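December, 14:20. Skelenia, hand-held gripper, jar task

Kanchan and I continued with the jars after lunch. We have now 495 demos on disk, and 65 of them are with the glass spice jar. Wai-kit asked for more starts with wide open fingers and the jar to the left side, so I do the next 10 in this way. 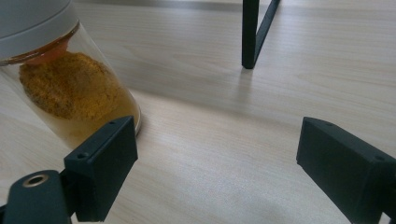

Clear glass is still the difficult one for the tracker — I keep these demos in a separate folder until Bernardo has checked the poses. Please do not merge them before.

To do: write the start side in the log for each demo, and ask Amra if the lid counts as a grasp point.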